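Clornidport Guest House, McIntyre wing
Linen and furnishings safety check, with inspector's comments
November 2023
Checked by: Theerawat Duangkaew

Status key: OK / Fix / Fail / Not convinced

1. Bed frames, both rooms
Status: OK
Bolts tight. I put my full weight on each corner because the last sheet said "sturdy" and gave no sign that anyone had tried. They held.

2. Space heaters
Status: Fix
The 700 watt heater in the back room is fine. Cord is good, tip switch works. The one in the front room shuts off when tipped only if you tip it forward. The March sheet has it marked OK. I would like to know which way it was tipped in March.

3. Smoke alarms
Status: OK
Both sounded on the test button. That tells me the horn works and not much else. Replace by the date on the back.

4. Clothes rack and hanging blankets
Status: Not convinced
The Skulutero catalog page says a small wooden rack like this one is "ideal for throws." Maybe. The legs lean in a little and there is one crossbar down low, so most of what keeps it upright is where you put the load. Two plaid blankets on it, a brown one and a pale blue one, both on hangers I would not have picked. A thin wire hanger is meant for a shirt. The light blue one droops off to the side in a long slack loop, and the orange-yellow one bows out past the cloth.

The pale blue blanket comes down almost to the floor. Anything that low gets stepped on or caught by a vacuum, and then the rack comes over too. The brown one lies across the left leg and hangs at a slant. I was told this is how guests like to see them. I have not met these guests.
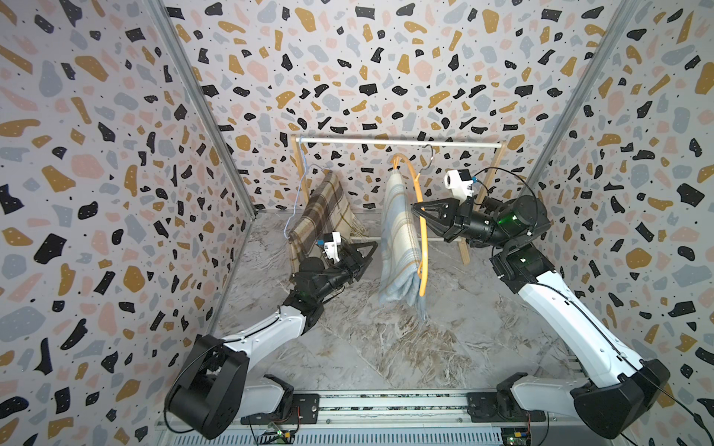

To do for item 4:
- Swap both hangers for wide ones that hold their shape.
- Fold the pale blue blanket shorter. Bottom edge at least 10 inches off the floor.
- Move the brown blanket clear of the leg and hang it straight.
- Push down on each end of the rod by hand. If a leg lifts, the rack comes out of service.
- Keep the rack away from the heater in item 2. "Nobody would put it there" was the answer I got. Write it on the room card anyway.

5. Rugs
Status: Fail
The runner by the door slides. There is a grip pad under it, the wrong size, bought from Warkville Supply and never trimmed. It has bunched up in the middle, so now there is a slippery rug with a bump in it. Take up both until the pad is replaced.

6. Linen closet
Status: Fix
Top shelf bracket has one screw out of the wall. Heavy quilts go on the bottom shelf. The label on the door already says this.

7. Window cords
Status: OK
Cleats fitted, cords wrapped. No comment, for once.

Recheck items 2, 4, 5 and 6 before the rooms are let again. Please don't initial anything you haven't tried with your own hands.

T. Duangkaew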